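Desk thread. I bought a big white one second-hand from a place in Clandcombe and it's now in the kitchen, because that is where the space was. 1/

Zollham delivery wanted 170 for the two flights of stairs. Paid it.

The front has a curved cutout so you can get in close. Corners are rounded as well. The top has some greyish smudges and streaks. I've ordered a cleaner for them. 2/
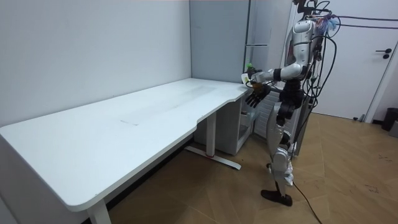
White desk, parquet floor, curved bit at the front.

Next job was working out where it goes next to the fridge. The fridge is grey and the desk is white, and I don't mind that. The rounded corner sits right by it, so there's no sharp edge to catch a hip on. 3/ 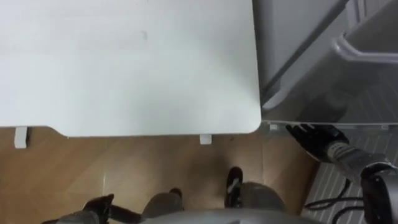
**Fridge side**

Before buying I asked whether I'd still be able to get at the lower part of the fridge with a desk this size beside it. Gashi's listing said to leave plenty of room for doors and gave no number. 4/

Bottle on the desk, fridge open at the bottom, wire rack showing. 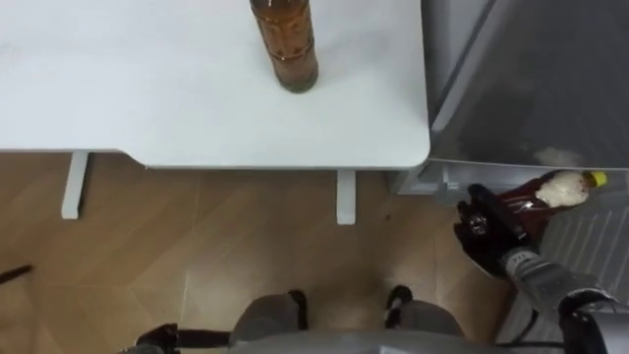 I'm keeping the desk here until November at least. After that it might move to the back room, if I ever sell the Brelau sideboard. I'm asking 200 for it, collection only. Message me if you want measurements. 5/5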